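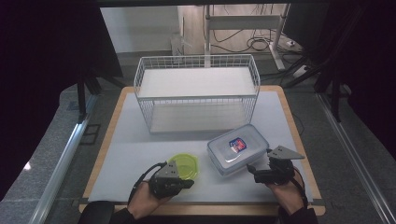 Two-handed recording with the Rilliseo grippers, shelf task with lidded food containers.

Rilliseo Hand-Held Gripper Pair

Rilliseo is a pair of wired hand-held grippers for recording manipulation demonstrations without a robot on site. The operator works at a table with one gripper in each hand. Jaw opening and hand position are logged together with the head camera view, and the recordings are used to train a policy for a two-arm robot.

What the method is for

Teleoperation gives clean data but it is slow, and the operator has little feel for contact. With Rilliseo the operator feels the container through the jaws. In our tests a new operator was ready to record after 40 minutes of practice.

The shelf task

Our reference task uses a two-level wire rack and food containers with lids. Each episode starts with the rack empty and the containers on the tabletop. The operator picks them up and places them on the rack. Clear plastic was included on purpose, as depth cameras often miss it.

Results

Gøran Aasen and Linnea Lunde trained one policy on 300 episodes and a second on 1000, with the same network and settings. The larger set helped most with clear containers set at an angle to the rack. Round containers changed very little between the two. The most common remaining failure is a lid catching the upper shelf on the way in. Placement on the lower shelf is still weaker than on the upper one, and we don't recommend the current policy for it.

In the set

Left and right gripper, each with cable
Metal top plates, fitted
Spare jaw fingers, one pair per gripper
Recording software, Silura 23 or later
Shelf task episodes, both sets

Not included: head camera, table, rack and containers.

Ordering and questions

Sets are built to order, and the next batch ships in January. For data formats and calibration write to Ankit Singhal. Loans to university labs are handled by Hjørdis Lundgren.

Page updated Tuesday, October 11, 2022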